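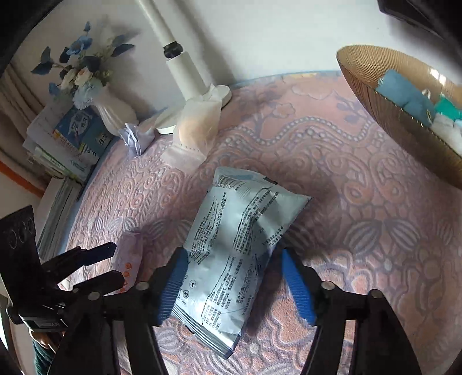 Boketti 压花绒面盖毯(粉紫)

¥366
有货 | 可自提 | 由 Trusgate 配送

加入购物车 收藏 分享

首页 > 卧室 > 床上铺盖 > 盖毯 > Boketti 系列

先说一件事:它很粉。屏幕上看着有多粉,拆开以后就有多粉,关了灯会好一点。如果您家里有一位坚持只用灰色的人,建议趁他出差的时候下单,等他回来,床已经铺好了,既成事实总比商品链接有说服力。

Boketti 是我们店里被退得最少的一条盖毯,也是被问得最多的一条。问的人大多想知道同一个问题:这么花,铺在床上会不会像外婆家?会的,而且是那种外婆家:冰箱里永远有东西,零食放在床上吃也没有人真的生气,最多站在门口叹一口气。

基本信息

品名:Boketti 压花绒面盖毯
颜色:粉紫(另有雾蓝、燕麦、苔绿,共四色)
尺寸:185 厘米见方
克重:300 多克每平方米
织造:Khattak 织造厂
花样设计:Saqib Baloch
包装:棉布收纳袋,一条装
成分:以随货水洗标为准

关于花纹

整条毯子压满了花:佩斯利涡纹、卷来卷去的叶子、一排排小圆点镶的边,中间再穿插一些像花又像徽章的圆形图案。Saqib 交第一稿的时候,花纹比现在疏得多,留了大片的空白,看上去很高级。样布在办公室铺了几天,大家路过都说好看,谁也没想买。第二稿他把空白全填上了,样布当天就被人拿回家,至今没有还回来。

压花是同色系的深浅变化,远看是一整片柔和的粉,走近了才发现热闹得像赶集。这对拍照不太友好,对过日子倒很友好:掉了饼干渣,要找一会儿才找得到。我们不确定这算优点还是缺点,客服那边两种说法都接到过。

花纹没有正反方向,铺的时候不用对头对尾。边上的圆点花边最好与床沿平行,斜了也行,看习惯就好。

关于手感

绒面,摸着厚实,顺着摸颜色浅一点,逆着摸深一点。您可以用手指在上面写字,写完一抹就没了,店里的样品上常年有人练签名。有位顾客在评价里说她在上面画了一张本月预算表,抹掉之后心情好了很多。

压花的地方有轻微起伏,光腿坐久了会印出一小片叶子,过一会儿自己会消。

新毯子头几天会掉一点浮绒,深色裤子请绕行。拍打几下,下一次水,情况就老实多了。 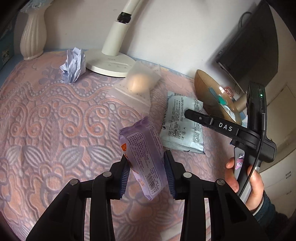 Nandolside 床品与软装组

这一页由我们组负责写,也由我们组负责挨骂,欢迎对号入座。

一条毯子买回去,真正的用途往往跟商品名没什么关系。盖毯按理是用来盖的,可收到的反馈里,拿它当“床上的桌子”的人最多。零食袋往上一扔,紫的、浅蓝的、银白的,跟粉色底子配在一起居然都不难看;旁边再放一盏圆底座的白色台灯,就算是布置过了。有白色竖纹花瓶的也可以摆上,只要您信得过自己翻身的幅度。

绒面有点阻力,光滑的铝箔包装放上去不容易滑走,这一点比缎面床罩强得多。用过缎面床罩的人都懂,一包东西刚放下,它就自己下床了。

想拿它当桌布也可以。185 厘米见方铺在一般的小方桌上,四边会垂下来不少,猫会非常满意。只是绒面遇到汤汤水水没有什么抵抗能力,吃面的那一顿请先收起来。放干的、带包装的东西都合适,拆开以后就各安天命了。

尺寸怎么选

只有一个尺寸,所以这一步您可以省了。

单人床铺上去,两侧有富余,能垂到床垫下沿,看着像那么回事。双人床铺上去,横向大致能盖住床面,纵向要短一截,枕头那边露出来就露出来,杂志里都是这么拍的。再大的床,请把它斜搭在床尾,并且在别人问起时说是故意的。

我们讨论过要不要出加大版。Khattak 的压花辊就那么宽,再大就得拼接,拼接处的佩斯利涡纹会变成半个,像一只被门夹住的蝌蚪。Fahad Swati 看完打样,把样布叠好放回桌上,建议先吃午饭。加大版的事到此为止。

洗护

冷水,轻柔模式,翻到背面,装进洗衣袋。
中性洗涤剂,少放。
不要漂白。
不要烘干。压花一经高温就会变平,那时候您得到的是一条素色毯子,它也能用,但我们另有一款素色的,便宜一些。
阴凉处摊晾。挂着晾也行,夹子夹过的地方会有印子,用手背逆着绒推几下。
不要熨。实在想熨,请隔着布,用蒸汽,离远一点,心里想着别的事。

饼干渣、薯片碎一类,提起四个角到阳台抖。抖之前看看楼下有没有晾被子。粘毛滚筒也可以用,顺着绒的方向滚;逆着滚会把碎屑赶进叶子纹里,叶子纹里住进去的东西很难再请出来。

油渍尽早处理,先用纸吸,再用一点洗洁精轻轻点按。用力搓会把那一小块绒搓得特别精神,跟周围格格不入,往后每次看见都会想起那包东西是什么口味。

收纳

附一只棉布袋,袋口抽绳。出厂时毯子是叠好放进去的,叠法相当讲究,我们拆过一条想学,没有学会。您可以卷起来再塞,鼓一点,能系上就算成功。

不建议抽真空。压久了绒面会倒,拿出来抖开要缓上几天才恢复,脸色不太好,跟坐完长途车的人差不多。

大家常问的几件事

掉色吗?头一次洗,水会有一点点粉,往后就清了。请不要和白衬衫同一桶,除非您一直想要一件粉衬衫。

会起球吗?坐得最勤的那一块会先起,一般是床边靠台灯的位置。用剃毛器走一遍即可,避开圆点花边。

夏天能用吗?六月以后盖着睡偏热,铺着当床罩没问题。南方的朋友请结合空调来理解这句话。

有静电吗?冬天干燥的时候有一点,尤其碰上塑料包装,偶尔能听见轻轻的噼啪声。晚上关灯以后可以观赏。

粉紫到底偏粉还是偏紫?看灯。暖光底下偏粉,冷光底下紫就出来了。白天在窗边看,两边都有道理。为这件事我们组内部吵过一次,最后把颜色名写成了“粉紫”,谁也没有赢。

猫抓会怎样?绒面比圈绒耐抓,不容易勾出长线,但也没有到可以鼓励它抓的程度。

可以买两条拼着用吗?可以。花纹在接缝处对不上,摆枕头的时候往那儿放一个。

和其他几个颜色比

雾蓝最像酒店,适合平时不在床上吃东西的人。燕麦最耐看,也最容易让人忘记自己买过它。苔绿拍照显脏,本人很清秀,卖得一般,我们替它不平。粉紫卖得最好,买它的人里有相当一部分在订单备注里写了“送人”,后来评价里的照片又都拍在自己床上。

四个颜色的花纹、尺寸、克重完全一样,价钱也一样。若要混搭,粉紫和雾蓝放在一起比较和气,粉紫和苔绿放在一起像一碗什锦冰,有人就是喜欢。

配送与退换

Trusgate 送货,送到门口。包裹比想象中沉,外面是一层灰色快递袋,看不出里面有多粉,可以放心寄到公司。

未下水、未剪吊牌、没有粘上饼干渣的,都可以退换。退换原因那一栏请随便填,“家里人看见了”也算正当理由,我们收到过很多次。

色差问题:每一批染出来会有细微差别。打算前后买两条凑一对的,请一次买齐,并在备注里写明“同批”,仓库会尽量从同一箱里拿。

自提请到 Nandolside 店内床品区,收银台左手边,样品就铺在试用床上,可以坐,可以躺,可以写字。躺着超过半小时的,店员会过来问您要不要也看看枕头。

顾客评价摘录

“比我想的厚,也比我想的粉。先生说像婚房,我们结婚十几年了。”

“本来铺床,现在铺沙发,因为孩子不肯让它离开客厅。花纹里找到过一颗纽扣,不是我们家的衣服上的。”

“四星。扣一星是因为叠不回去。”

“摸着舒服,坐在上面拆零食,拆完一抖就干净了,就是抖的时候邻居在楼下。”

“想要苔绿,手滑点成粉紫,懒得换,现在觉得还行。请不要告诉我苔绿打折了。”

同系列还有:Boketti 方枕套(粉紫)、Boketti 长条床尾巾(雾蓝、燕麦)、Boketti 坐垫套(缺货,到货通知请留邮箱)。

页面信息更新于2020年11月7日。价格与库存以结算页显示为准。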